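Cahier d'atelier, avril, Cilleck
Poste linge, téléopération

Repris à 14 h avec Nhàn aux manettes, moi à la saisie. Consigne du jour : prendre un vêtement dans le tas, le lever, le poser à droite. Un seul vêtement par démonstration, tas remélangé à la main entre deux.

Réglages : ouverture de pince 70 mm, épisodes coupés à 50 s. Le retour d'effort est resté au minimum, Nhàn le trouve gênant dès que la pince touche le fond.

Total à ce soir : 278 démonstrations gardées. Objectif 400 avant d'envoyer le lot à Štěpánka Ďurica pour le premier entraînement.

Problème principal : les tissus satinés. Nhàn vise le pli le plus haut, ce qui marche bien sur la maille côtelée. Sur le satin, il faut descendre plus bas et fermer lentement. Approche sur le vêtement bordeaux, doigts de part et d'autre du tissu, vue poignet :

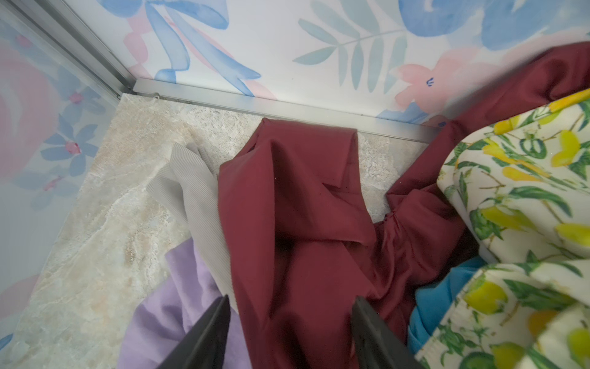 À faire
- Refaire l'étalonnage du poignet avant de reprendre.
- Noter à part les prises doubles, ne pas les effacer.
- Demander à Štěpánka si elle veut les essais ratés dans le même dossier Siletine.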